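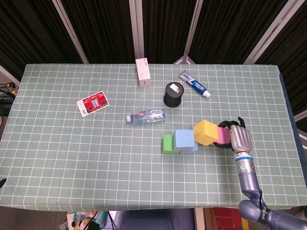

Que el dedo no estaba roto, que lo que se había roto era la confianza del lazo de control en el dedo: así lo soltó por el altavoz la persona de guardia de Liew, y tuve que apuntarlo en el cuaderno antes de que se me olvidara. Llevaba yo toda la mañana echándole la culpa a la mecánica.

A ver si lo cuento en orden, porque ha sido un día estupendo a pesar de todo (¡o por culpa de todo!).

Empezamos temprano con la rutina de bloques de espuma sobre el mantel de cuadros. Agarrar, levantar, soltar, volver al reposo. Las primeras pasadas, preciosas. Y de pronto, en plena aproximación al bloque rosa, la mano cierra, aprieta y no abre. El programa decía «abierta». La mano decía otra cosa. El brazo quiso seguir con su trayectoria tan contento y le di a la seta roja. Me temblaban un poco las piernas, lo reconozco, y eso que era espuma.

Lo primero fue mirar los tendones, luego el conector de la muñeca, luego otra vez los tendones. Nada. Después me bajé el registro de Drillavel, que guarda las últimas 3000 lecturas de corriente, y ahí estaba, clarísimo: en un punto el índice deja de informar y el controlador se queda con el último valor bueno. Durante 900 milisegundos el sistema trabaja con un dedo que ya no existe, por así decirlo. Casi un segundo a ciegas – una eternidad si en medio hay una mano humana.

Eso es lo que me tiene pensando esta noche. La parada de emergencia funcionó a la primera, sí, pero la pulsé yo. El vigilante de Bilness tendría que haber saltado mucho antes y no saltó, y el motivo es casi de risa: tenía el umbral de una prueba vieja, de agosto, cuando usábamos la otra pinza. Lo dejé yo así. Queda escrito.

Lo bonito vino por la tarde. Bajé el umbral a 60 milisegundos, puse a Tindlow a desconectar el índice a propósito (por software, sin tirar de cables) y repetí el fallo cinco veces. Las cinco se paró solo. ¡Las cinco! Di un grito que se debió de oír en la escalera. Ver una máquina darse cuenta de que no sabe dónde tiene el dedo y quedarse quieta me parece de lo más emocionante que he visto en este taller, y ya sé que suena raro.

Pendiente para mañana: pedir a Liew el parche para que una lectura caducada cuente como error, revisar los umbrales de los demás dedos y probar con la botella, que resbala y me da más respeto que la espuma. También quiero pegar cinta en el suelo marcando hasta dónde se acerca una persona con el brazo activo. Hoy me he acercado demasiado un par de veces.

Son casi las once y no he cenado.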